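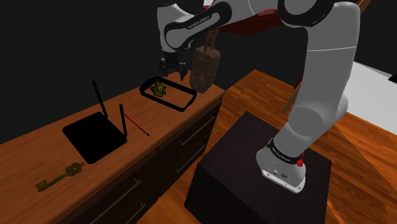 Feed Reader Cleanup, Part 2

Part 1 covered moving my subscriptions from Janico to Rikumen. The import brought over 76 feeds. This post is the cleanup.

I sorted everything by date of last entry. Feeds with nothing new in the past year went into a folder called Millet, named after a blog that used to be my favorite and has been silent since a post that ended "more tomorrow." I don't delete those. A quiet feed costs nothing to poll once a day, and two of them have come back since I started keeping the folder.

The next group was harder. 20 of the feeds returned an error of some kind. Most were 404s from people who had changed platforms and left no redirect. The fix is the same each time: load the home page, view source, search for "alternate," and copy the address. If the home page is gone as well, I search for the title of the last post I remember. That found Zanele Mokoena's blog, which had moved to its own domain and lost its comments on the way. She has been writing weekly the whole time. I had 12 months of her posts to read and am now up to June.

Comment feeds are a separate problem. Rikumen treats each one as a full subscription and marks every comment unread, including spam the owner later removes. I dropped all of them except the one for Marietjie Moodley's Jaltham posts, where the comments run longer than the posts and are often better.

Settings I changed, for anyone doing the same:

Refresh interval from 15 minutes to once a day for personal blogs. Very few people post twice before lunch.

Full text fetching off. It breaks footnotes and drops the sidebar, and I would like the author to get the visit.

Sort order to oldest first. Series posts make more sense this way - mine included, if you skipped part 1.

Still unsolved: two feeds that show the right titles with the wrong dates. Both put the time zone in the wrong place and Rikumen reads them as midnight. I have emailed one of the owners. The other has no contact page, so I left a comment, which is awaiting moderation.

Part 3 will be the blogroll, which still has dead links in it.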